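Kitchen scale

A kitchen scale is a small weighing device used in home cooking and baking to measure ingredients by weight. It is one of the more modest tools in the kitchen, usually living in a drawer or leaning against the side of a cupboard, and yet a good many home bakers will tell you that it is the first thing they would replace if it broke. The scale does the same job as a set of measuring cups and spoons, though it goes about it quite differently, and it is also used for portioning, for dividing dough, for coffee, and now and then for working out the postage on a birthday card.

Overview

Most kitchen scales sold for the home today are digital. They have a flat platform on top, a sensor underneath it, a small display, and a few buttons to turn the thing on, change the units, and set the reading back to zero. They are generally powered by small batteries, although some plug in to charge. Mechanical scales, which work with a spring and a dial, are still made and still loved, and the old balance scales with their two pans and their stack of weights have never quite gone away either. (They do look very handsome on a shelf.)

Types

Balance scales compare the ingredient in one pan with known weights in the other. They need no batteries and will go on working for as long as somebody keeps the weights together. They are slower to use than the other kinds, but plenty of cooks find that part of the pleasure.

Spring scales have a bowl or tray that presses down on a spring, and the spring turns a needle on a dial. They are easy to read from across the counter and very good for things like potatoes or jam fruit, where a little more or less will do no harm. Small amounts are harder, as the marks on the dial tend to sit close together.

Digital scales measure how much a small piece of metal inside the body bends under a load, and turn that into a number. A typical home model reads in steps of one gram and can switch between grams and ounces. Finer scales, often sold as pocket scales, read in tenths of a gram and are handy for yeast, salt, and spices, though they can't carry nearly as much.

Weighing and measuring by volume

American recipes have long been written in cups and spoons, and a cook who grew up with them can turn out a lovely cake without ever touching a scale. The trouble comes mostly with dry ingredients. Flour packs down in its bag, and a cup that has been dipped and leveled holds more than a cup that has been spooned in gently - enough more, sometimes, to make a dough stiff and a cookie dry. Brown sugar, grated cheese, cocoa, and chopped nuts all have the same habit. Weight doesn't care how fluffy anything is, so two people following the same recipe by weight have a much better chance of ending up with the same loaf.

The baking teacher Beverley Donnelly built her beginner handbook, The Trekside Kitchen Notebook, on this one point. In her opening lesson she has 18 students each scoop a cup of flour from the same bin and write down what it weighs, and she reports that the lightest and heaviest cups in one August class were 30 grams apart. She is quite gentle about it, and keeps a set of cups in her own kitchen for rice and oats.

Liquids are more forgiving. A cup of water is a cup of water, more or less, and many people who weigh their flour still pour their milk by eye into a jug. Weighing is a real kindness with the sticky things, though. Honey, syrup, and peanut butter can be squeezed or spooned straight into the mixing bowl, and there is no cup to scrape out afterward.

Using a scale

The usual way is to put the empty bowl on the platform first and then press the button that brings the display to zero. This is called taring, and on many scales the button is marked with the word "tare" or "zero," while on others it shares a button with the power. After each ingredient the cook presses it again and adds the next one to the same bowl. A whole batch of pancake batter can be put together this way with one bowl, one spoon, and very little washing up.

Squeeze bottles and other containers can also be weighed the other way around. The full container goes on the scale, the display is set to zero, and whatever is poured or squeezed out shows as a negative number once the container is back in its place. It sounds fussy and becomes second nature after a few tries.

A scale likes a hard, level surface. Folded towels, cutting boards that rock, and the sloping part beside the sink will all throw it off. A very wide bowl may hide the display, in which case a narrower container can be used, or the bowl can be raised on a small upturned dish, provided the dish was there before the scale was set to zero.

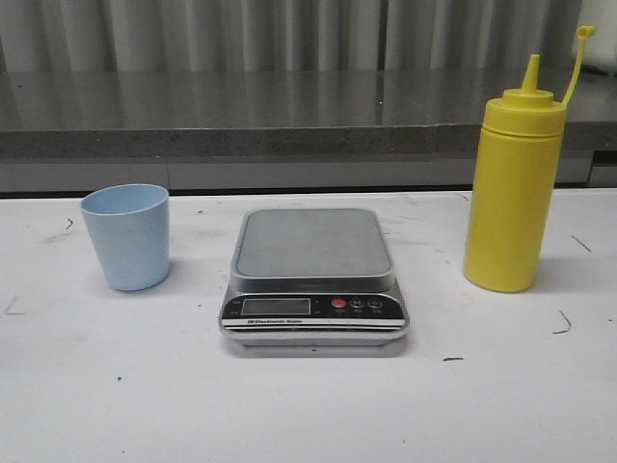
Can a drinking cup be used to hold ingredients on a kitchen scale?
Any clean, steady cup will do, as long as it sits fully on the platform, the display is set to zero with the cup in place, and the cup and its contents together stay under the scale's limit.

Care and storage

Platforms are wiped with a damp cloth and a little dish soap, then dried. The body of a digital scale shouldn't go under the tap or into the dishwasher unless the maker says so, and flour is best brushed away from the buttons before it turns to paste. Heavy pans are not stored on top, as a constant load can wear on the sensor. When the scale will be put away for a long while, the batteries should come out.

To check a scale at home, the easiest thing is a calibration weight, which can be bought on its own. The Tivum and Pryor lines of home scales each come with one in the box, and the Dranudico spring scale has a small wheel under the tray for setting the needle back to zero. A scale that drifts or gives a different answer each time often wants nothing more than fresh batteries, or a firmer spot on the counter.

See also

Measuring cup
Measuring spoon
Balance scale
Baker's percentage

Page last edited 2024-07-30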